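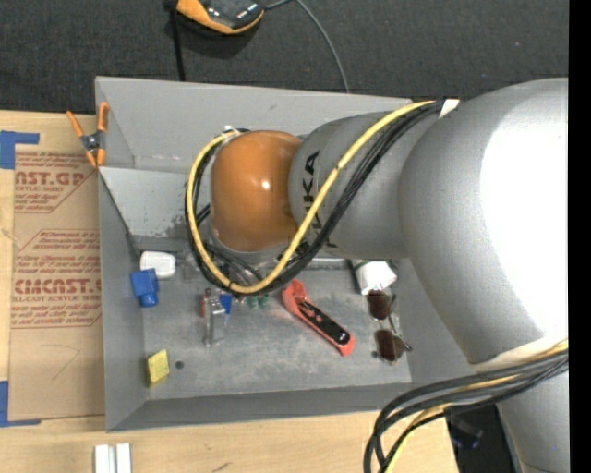

Does the world need a seventh Brernar movie?

Probably less than the studio thinks, but Ongate Pictures is making one anyway, and it opens in theaters in May.

Ongate confirmed today that "Brernar: Amomen" has finished shooting and that the first trailer will go online at 9 p.m. We know what fans will say. The last 3 films were each sold as the final chapter, and at least one of them had the word "Last" in the title. Moviegoers who feel they have been here before are right.

The new film leaves the old crew behind and moves to Amomen, a mining colony 600 years after the events of the original. A young pilot named Chow takes a job hauling freight and finds that the company paying her has been lying about what is in the crates. The studio calls this "a bold new direction." Longtime viewers may notice that the second film also had a freight pilot and some crates.

Ongate says there will be no surprise return of any character who has died on screen. It said the same before film 5, so take that for what it's worth. The running time is under two hours - a first for the series since the original - and there is no scene after the credits.

Early screenings will be held for 1000 members of the Brernar fan club, who will not be asked to sign anything or post anything. Reviews may run as soon as those screenings end, good or bad.

Plans for film 8 have not been announced. Ongate declined to rule it out.

Press passes and stills are available from the Ongate publicity office on request.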